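Rultik Gripper Trials: Frequently Asked Questions

What is being compared?
Two parallel-jaw gripper models, the Rultik standard and the Rultik wide, on the same simulated arm with the same controller. The kitchen tasks come from the Stomolby set. Drawer opening is the main one.

How many trials does each gripper get?
500 per task. The first 100 are used to tune grip force and approach speed and are left out of the reported results.

Why is drawer opening scored separately?
A round knob gives flat fingers very little contact area. Small errors in wrist angle that do not matter on a bar handle cause slips on a knob.

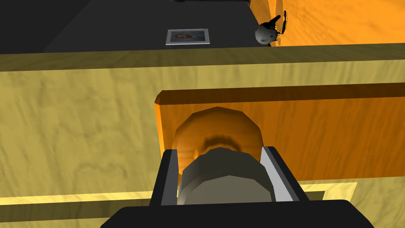

Scoring is by drawer travel. A trial passes when the drawer reaches 80 percent of its full extension and the fingers have not lost contact for more than 2 seconds in total. Partial openings are logged but count as failures.

Which camera view does the controller use?
The wrist view only. A fixed side view can be switched on in the settings file, but results from the two views should not be mixed in one table.

Are textures and colors changed between trials?
Yes. Cabinet, drawer and wall materials are drawn at random at reset. Knob shape and friction stay fixed unless you set them yourself.

Can I test my own gripper?
Yes, if you have a model file with collision shapes and joint limits. Mpho Radebe checks submitted models before they are added to the queue. Allow extra time in July.

Do simulated results match hardware?
Only in part. Finger compliance is simplified, so slip rates on knobs should be read as a ranking between grippers. Shireen Lekota maintains the list of known differences.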